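Allero Teaching Guide
Section 5: Showing the Arm a Household Task

Revised Feb 12, 2021. Replaces the November edition, which had the two hand modes the wrong way around. We heard about it.

Before you start

You need a bolted-down arm, a charged Judico hand controller, a free disk and a task you can do yourself without thinking very hard. If you have to stop and consider how a dishwasher rack slides in, the arm will faithfully learn to stop and consider it too. Practice with your own hands first.

Clear the floor between you and the pause pedal. In every lab we have visited, the pedal migrates under the desk by lunchtime.

CAUTION: Run only with the water and power to the appliance switched off. The arm isn't sealed against spray, and the warranty department has a long memory.

5.1 Choosing how to teach

Hand guiding. You hold the wrist and push the arm through the motion. Good for slow, wide movements such as swinging a door down. Poor for anything deep inside a cabinet, where your elbow wants the same space as the arm's.

Remote control. You stand back and steer with the Judico controller. Better for racks, drawers and small objects. It takes an afternoon to stop overshooting, and during that afternoon you should use plastic dishes.

You can't change modes in the middle of a recording. The button lets you try, then throws the recording away.

5.2 Hand guiding

1. Press and hold the gray ring until the joints go slack. Support the forearm with your free hand before you press.
2. Move the arm to its start pose. Let go. It should stay where you left it. If it sinks, redo the payload setting in Section 3.
3. Tap the ring twice. A tone sounds.
4. Push the arm through the task at half the speed that feels natural.
5. Tap twice again to stop. Don't drag the arm home while it is still recording, unless going home is part of the task.

Note: Hold the wrist from behind. Fingers wrapped around the front will block the wrist camera, and you will have recorded an intimate study of your own thumb.

5.3 Remote control

1. Set the motion scale to "small." You can be brave later.
2. Squeeze the clutch and move the controller a little in each direction. The arm should copy you. If left is right, you are facing the arm; press Mirror.
3. Open the Morlow viewer and select the wrist view. Put it beside the room view so that you can see both.
4. Press Record, wait for the tone, then begin.
5. Approach the object, pause, close the gripper, pause again. The pauses feel silly and make the recording much easier to trim.
6. When the task is finished, open the gripper, back away in a straight line and press Stop.

CAUTION: Release the clutch before you scratch your nose. The arm treats all gestures as instructions.

5.4 Working around a dishwasher

Dishwashers deserve their own heading. The rack wires are thin and dark, the space behind them is darker, and an open steel door repeats whatever is near it in blurry color. When you steer by the wrist view, find the object itself before closing the gripper.

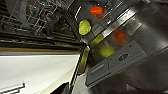
Domínguez: I went after the orange smear on the door twice before I worked out the real thing was up by the rack. Please put that in bold.

We don't have bold in this edition, so consider it said loudly. A few habits help:

1. Check the room view whenever two patches of the same color show up on the wrist view. Dull, soft-edged ones on the steel are usually reflections.
2. Come in with the fingers parallel to the rack wires. Coming in across them works until a finger hooks one.
3. Keep the gripper clear of the detergent latch. It is easily bumped and hard to close again by remote control.
4. Don't rest the arm's weight on the open door.

5.5 Saving and checking

Play back each recording before you make the next. Discard any with a collision, a dropped object or an audible apology from the operator. Plan on 150 good recordings for a simple pick-up task, and more if you intend to move the appliance afterward.

If the viewer shows error 317, the disk is full. If it shows error 3515, the clutch was held down at startup; put the controller on the table, step back and restart.

Section 6 covers trimming.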